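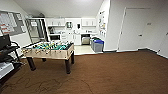 Figure 2. Break room with foosball table and kitchenette, Coketmont site.

4.2 Breaks after automation
Before Unen took over the sorting, the workers at Coketmont rested together when the line stopped. Now the line does not stop, and each person takes the break alone. Of 14 workers interviewed, most said the work is lighter for the back, but they miss the talk. One told us that for a game you need a partner.

Search this site Go

Comments
Grethe Overgaard: Same at our plant.
Benavides: Were night shifts included?

Related
Jonano: shift planning and rest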